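Cleltura Community Help > Home and Laundry > Folding and Storage

How do you fold T-shirts on a table with a cloth on it?

Posted by Plirkari
1 August 2019
1,776 views

Hello all, I hope this is the right section. I've been folding clothes on my bed for as long as I can remember, but my back has started to complain, so I've moved the whole business to the big table in the spare room. I put an old cotton cloth over it because the top is a bit rough (it was my aunt's sewing table and it has had a hard life). The trouble is that the cloth wrinkles up as I go, the T-shirts cling to it, and by the time I've done the sleeves the bottom hem has wandered off somewhere and I end up with a lumpy roll. I have 14 or 15 shirts to get through most weeks, so it does add up! Should I take the cloth off, or is it my folding that's the problem?

Share (3)

Preren

Just take the cloth off. Or buy a folding board, they're cheap.

Comfort Dramani

Oh, I do sympathise, I went through all this in April when we moved and I lost the use of my nice wide bed! I wouldn't give up on the cloth just yet, though. A bare table is lovely and quick but shirts slide about on it, and if yours is rough it will catch on the knit sooner or later. What I'd do is pull the cloth properly tight and pin or clip it underneath at the corners. A thin blanket under it helps as well.

Then for the shirt itself – lay it face down with the collar away from you, and before you fold anything at all, smooth it from the middle out to the sides with flat hands. I used to skip this and it's where most of my lumps came from. Bring one side in to the middle with the sleeve folded back on itself, do the same with the other side, and only then bring the hem up. If you take hold of both edges level with each other and lift them a little off the cloth as you go, the shirt doesn't drag the cloth along with it. When the hem does gather into a thick roll, don't try to pat it flat. Shake the whole thing out and start again, it's quicker in the end.

A few pictures: a green cloth over a table in the first and last, with a blue T-shirt bunched up on it in the last one, and wrinkled cream-beige fabric in the second:
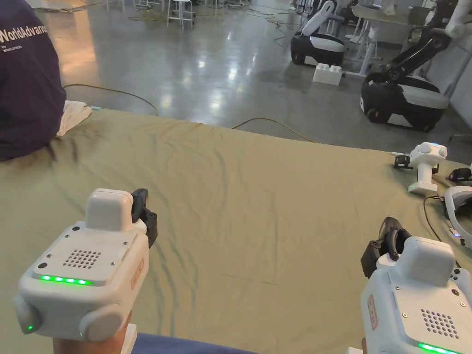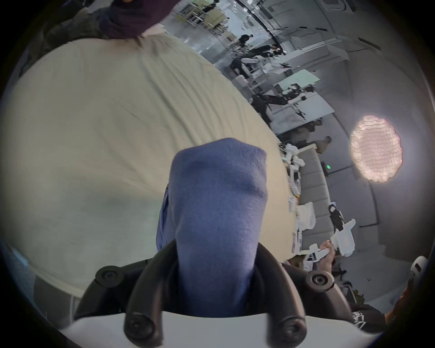
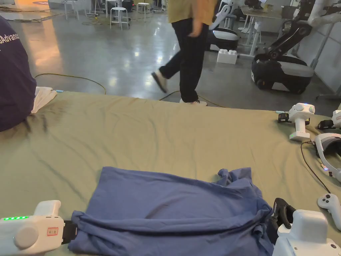 One more thing, and I'm sorry to go on – do keep your finished pile on a chair or a shelf and not on the same table. Every time you tug the cloth straight the pile leans over, and there is nothing more annoying than refolding a shirt you were pleased with. I do the big shirts first and leave the children's until last, when I'm tired and they only need folding in half. And if your back is still grumbling, see whether the table wants raising a little. Mine sits on wooden blocks now and I can stand up straight to it.

Ginting

I agree with Comfort about the clips, but the sort of cloth matters too. I had an old flannelette sheet on mine and everything stuck to it. Changed to a plain smooth tablecloth, ironed it once, and it has been much better. Can't say I've ever bothered with face down or face up.

Share (3) | 3 comments

Contact us | Copyright Cleltura Community Help | Back to top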